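Home News Projects Downloads Archive Contact

Kutard tooling notes, February

Quick one this month, the release ate most of the writing time.

Koletti 11 is out. Biggest change is in how the planner picks a grasp on cloth. Old version looked for the highest point and went for it. Fine for a towel dropped in a heap, bad for a shirt lying flat, where the highest point is a crease somewhere in the middle and you pick up a sad little tent. New version looks for edges first — hems, collars, cuffs — and only falls back to the high point if it gets no edge above threshold. Threshold is in the config, edge_min, please don't all set it to zero like last time.

Perception side. Serra now runs the garment mask and the background mask as separate passes. Slower on paper. In practice we lose 2 milliseconds and gain a lot of sanity, because bedding was getting merged into clothes whenever the folds lined up. Blankets are the worst for this. Same soft shading, same kind of wrinkle, no hard boundary to hang on to. Two-tone garments had the opposite problem, one shirt coming back as two objects, and the planner cheerfully folding half of it. Gregor Mackay rewrote the merge step so color alone can't split a mask any more. It needs a depth step or a visible edge as well. His branch is in main as of this morning, pull before you file bugs.

Exposure. We know. Anything with a window behind it still blows out and the mask gets ragged on the bright side. There's a stopgap in Serra (clip_bright, off by default) that ignores saturated pixels when it fits the outline. Helps with the outline, does nothing for the texture you've already lost. Proper fix is waiting on the camera driver.

Control. The finger width signal was lagging the pose by a frame or two and nobody caught it untill the replay viewer got a proper timeline. Both are now stamped at the source. If you have logs from before the fix, run the realign script in tools/ and check a handful by eye before you train on them. Script takes 45 seconds on a long session, most of that is decoding video.

Plirkness, the labeling tool, got keyboard shortcuts at last. J and K to step, space to mark a grasp point, U to undo. Undo only goes back one step for now. Labels go on garments only: leave quilts, pillows and sheets in the background class, even when they are half under a sleeve. Small scraps you can't name get "other", don't guess.

Still open: sleeves tucked under the body, anything fluffy, and the planner timing out when teh edge list comes back huge. If you've got a short log that triggers the timeout every time, send it over. Short please, the inbox limit is real.
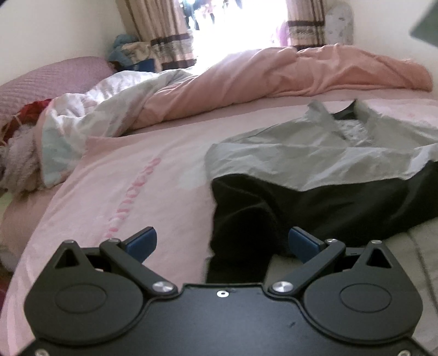 Next release is mostly cleanup. Old config names go away, so the warnings you have been scrolling past will turn into errors. The migration notes are half written and will go up with the build.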